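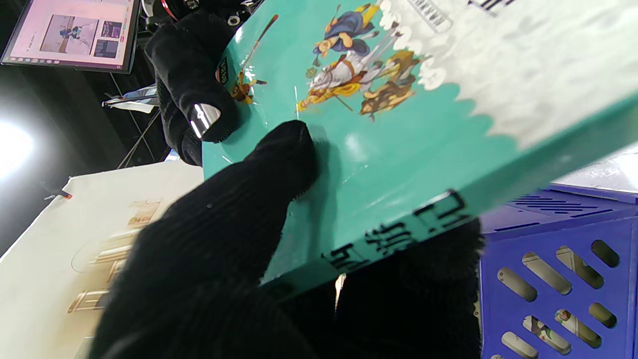

Reference > Robotics > Manipulation methods > Tranis

Search articles Go Advanced

Reading time: 5 minutes

Tranis (robot learning method)

Tranis is a method for teaching a two-armed robot to put books and flat boxes into an upright holder. It was developed at the Deltelska robotics laboratory by a group led by Magdy Bouazza. The method learns from recorded demonstrations in which a person steers both arms, and it treats the job as a chain of short contacts instead of one long motion. It is mostly cited for its handling of the tilt phase, the part of the task in which a book is leaned over and its lower edge is guided into a compartment.

Background

Filing a book is easy for people and awkward for robot hands. A book lying flat on a table gives the fingers very little to hold. A hardcover is stiff and slides on smooth tables, and a paperback bends when it is pinched near one edge. Once the book is in the air, its weight turns it around the grip point, so the angle at which it reaches the holder is rarely the angle at which it was picked up.

Earlier work at Deltelska used a single arm and a planned path. The planner needed a measured model of every book, and small errors in thickness caused the lower edge to land on a divider. Bouazza's group dropped the models and began collecting demonstrations with both arms. The first version of the method was described in an internal report and had no name. The name Tranis was added when the code was merged into Birby, the laboratory's control software.

Task

The standard task uses a holder with slanted compartments, placed on a table within reach of both arms. Books are laid out on the table before each run. The robot must choose a book, lift it, bring it to the holder, lower it at a slant, and let go without pulling it back out. A run counts as a success only if the book stays in the holder after both hands have moved away.

Boxed sets are used as a harder variant. They are thicker than single volumes, and they are often sealed in plastic film, which has low friction and throws bright reflections into the cameras.
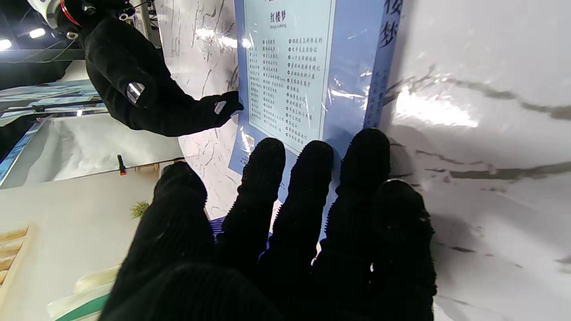 In the boxed variant the method usually settles on a grip with both hands. One hand steadies an upper edge while the other presses on the face or side. The demonstrators were not told to do this. They were asked only to avoid squeezing hard enough to dent the cardboard, and the shared grip came out of the recordings.

Method

Tranis divides each recording into phases. The cuts are made where the contact changes, such as the moment a finger reaches a cover or the moment an edge meets the holder. The phases are called reach, lift, carry, tilt and release. A separate small network is trained for each, and a selector decides which one is active.

The inputs are:

- pictures from a fixed camera that covers the table
- close pictures from cameras at the wrists
- joint positions of both arms
- opening of each hand

The output is a short series of target positions for both arms and hands. The robot carries out the first part of the series, takes new pictures and plans again. Both arms are always included in the output, even when one of them has little to do. Bouazza argued that an idle arm should still be commanded, as otherwise it drifts into the working arm's path during the carry phase.

The tilt phase differs from the others in one respect. Its network is also trained to predict the angle between the book and the compartment floor. This angle is not measured during use. It serves as an extra training target, and the group reported that leaving it out led to more books being lowered too upright.
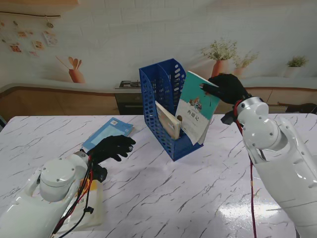
Training data

The original collection held 635 recordings. Of these, 500 were used for training and the rest were set aside for testing or thrown out. The usual reasons for throwing a recording out were a stopped camera stream or a book falling off the table before the arm reached it. Failed insertions were kept if the demonstrator recovered from them within the same recording.

Illustrated children's editions of Chinese novels made up a large part of the material. They were chosen for their varied cover art and for being sold both as single books and in boxes. Covers were not labeled by title, and the method has no step that reads text.

Later users have added their own recordings. The Benmoussa set, named after the workshop at which it was first shared, covers magazines and thin folders. It uses the same phase names but a different holder, and the two collections are normally trained separately.

Results

The group compared Tranis with a single network trained on the same recordings without phases. On hardcovers the two did about equally well in reach and lift. The difference appeared in tilt and release, where the single network often opened the hand before the book had settled. The phase-based version waited longer and was slower for each book.

Replacing the wrist pictures with a second fixed view lowered the success rate on every kind of book. Removing the fixed view was less harmful, except when books were placed far from the holder.

Limitations

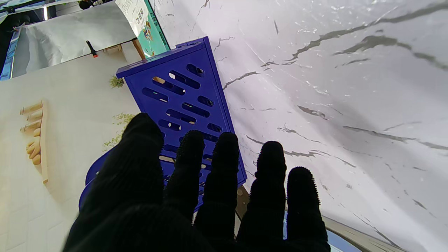 Close-range sight is the weak point of the method. Near the holder, a wrist camera may have only part of the target in view. A spread hand can hide much of the lower part of a slotted blue panel, and the slots higher up let the pale background show through, so the panel does not present a solid surface to the network. The fixed camera helps only when the forearm is not in its line of sight. The group tested extra training on pictures with blocked regions and found a small gain in the tilt phase.

The method also has no plan for a full compartment. If the space is taken, the tilt network keeps pressing until a force limit in Birby stops the arms. Version 2 of the code added a check before the carry phase, but it works from the fixed camera alone and can miss a thin book leaning forward inside the holder.

Soft covers remain difficult. When a paperback bends during the lift, its lower edge curves away from the direction predicted by the network. Demonstrators dealt with this by supporting the book from below with the free hand, and too few recordings of that kind were made for the behavior to be learned reliably.

See also

Learning from demonstration
Two-arm manipulation
Birby (control software)
Benmoussa set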